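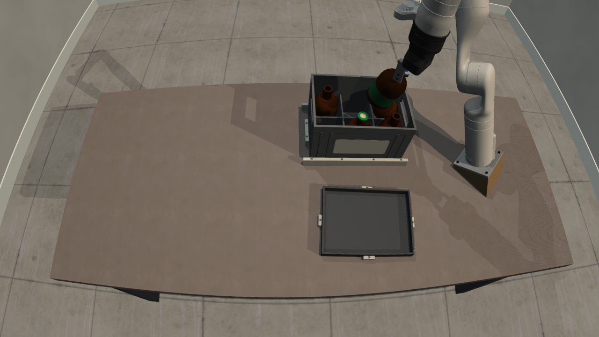

Why did the arm let go of a bottle after it had been stopped safely?

The gripper opened by itself when its power came back, and the program had no step that checked whether a bottle was still in the fingers before the operator pressed reset.

Readers who have followed these notes since the Pladudari work began will know that I try to keep them to matters of method. The present entry concerns a fault in the bottle cell at Halliday, and I have been given leave by Eilidh Ritchie, who is responsible for the cell, to set out what was found. The views are my own. The formal report is held at Halliday and takes precedence wherever the two differ.

The task of the cell is a modest one. Empty glass bottles arrive in a divided crate, which is held in place by fixtures on the table. The arm takes a bottle by its side, lifts it clear of the crate and carries it to the next position for inspection. Returned bottles from Zemanero are of mixed age and some of them are worn, and the grip was therefore set lower than one might expect for glass. That setting was reviewed at an early stage of the enquiry and was found to have no bearing on what happened.

The incident

In March, in the middle of the afternoon, the side door of the guard was opened while the arm was part of the way through a lift. The interlock worked as designed. The arm came to a stop with the bottle above the crate, and power to the tool was removed. The fingers are held by a spring when unpowered, and the bottle stayed where it was.

The operator closed the door, confirmed that the area was clear and pressed reset. Power returned to the tool. The gripper then carried out its own start-up routine, the first action of which is to open fully in order to find its reference position. The bottle fell on to the crate wall, broke, and sent glass across the table and through the gap beneath the lower edge of the guard. The arm then continued its path to the next position, closed on nothing, and reported a successful transfer.

No one was hurt. The operator was wearing eye protection and was standing at the panel, to one side. A colleague had walked past the gap shortly before, and I do not think it would be right to treat the outcome as anything other than fortunate.

What was believed at first

The first entry in the log gave the cause as "worn bottle, grip slipped". I record this without criticism of the person who wrote it. There had been two slips in the winter, both correctly diagnosed, and both had looked much the same from the panel. The entry was accepted, the glass was cleared and the cell was running again before the end of the shift.

Alistair Forsyth was reading the controller trace for an unrelated purpose when he noticed that the finger width had gone to its maximum before the arm had moved at all. A slipping bottle does not do that. The width in a slip drifts and then drops as the fingers close on themselves. He stopped the cell that evening and it remained stopped until the changes described further on had been made.

Reproducing the fault

It was agreed that the fault should not be reproduced with glass. The Pladudari model of the cell already contained the crate, the tray and the arm, and it was brought up to date for this purpose. The gripper in the model had, until then, been treated as a simple device that was either open or closed. It had no notion of losing power, and so it could never have shown us the fault. I built that part of the model, and the omission is mine.

Once the start-up routine had been added, we interrupted the task at 17 points between first contact with the bottle and its release. At each point the stop was applied, held, and then cleared by a reset. The bottle was dropped on reset at every point at which it had been clear of the crate. Where it was still seated in its compartment, the gripper opened harmlessly and the arm went away empty, again reporting success.

The second result troubled me more than the first. A dropped bottle is noticed. An arm that moves away with nothing in its fingers, and a program that counts this as work done, may go on for a long while before anyone looks into it. When Alistair went back through the saved traces he found 3 earlier resets with the same pattern, all of them with the bottle still in the crate. None had been logged. The bottle count had been corrected by hand at the end of the shift, which was normal practice and had been so since the cell was commissioned.

How the fault came to be there

The original gripper kept its reference position through a loss of power. It was replaced last year with a Comora unit of the same size and the same grip force. The replacement was treated as like for like. The mounting pattern agreed, the commands agreed, and the acceptance test was repeated in full and passed.

The acceptance test did include the door interlock. The door was opened with the arm at rest and the fingers empty, and the arm was shown to stay at rest. With hindsight it is plain that this tests the interlock and leaves the reset untested. The start-up movement is described in the Comora manual, in its proper place, and I have no complaint to make of it. The person who fitted the unit had read the chapter on mounting and the chapter on commands, as I would have done.

There was also the matter of the "part held" signal. In the program this was a stored value, set when the fingers closed and cleared when they were told to open at the end of the transfer. The start-up routine was no part of the program and cleared nothing. So far as the program knew, it had been carrying a bottle throughout.

What has been changed

There were 4 changes, and they were made in the following order.

Automatic start-up of the gripper on return of power has been turned off. The fingers now remain where they are until they receive a specific command from the program.

The stored "part held" value has been removed. The program reads the finger width directly before each movement, and a width outside the expected band brings the arm to a controlled stop with a message on the panel.

A reset after a stop in mid-lift no longer resumes the task. The operator is offered a recovery routine, at reduced speed, which returns the bottle to its own compartment and then asks for confirmation. If the compartment cannot be reached safely, the arm waits and the bottle is removed by hand under the existing isolation procedure.

The gap at the foot of the guard has been closed with a fixed panel. This should have been done in any case. Eilidh has asked that the other cells be looked at for the same gap, and that work is under way.

The changed program was run in the model for more than 300 interrupted lifts, with the moment of the stop chosen at random, and no bottle was released outside a compartment. I would ask readers not to make too much of this. The model had the gripper wrong once before, and it shows only those faults that we have thought to put into it. The same stops were afterwards repeated in the real cell with plastic bottles of the correct size, in smaller number, with the same result. Glass was brought back last.

Points still open

The hand correction of the bottle count has been suspended, and a mismatch must now be reported before the shift is closed. This has already been unpopular, as most mismatches are due to crates that arrive short. A better method is needed and I do not yet have one to propose.

The form used at Halliday for replacing parts has a single box for "like for like". Eilidh would like it to ask what the new part does on loss of power and what it does when power returns. A draft has been passed to maintenance for comment.

I have also been asked whether the updated gripper model can be shared with other users of Pladudari. It can, once the timing of the start-up movement has been checked against a second Comora unit. The one we measured had been in service for some months, and I should prefer to have a new one beside it before the figures are passed on.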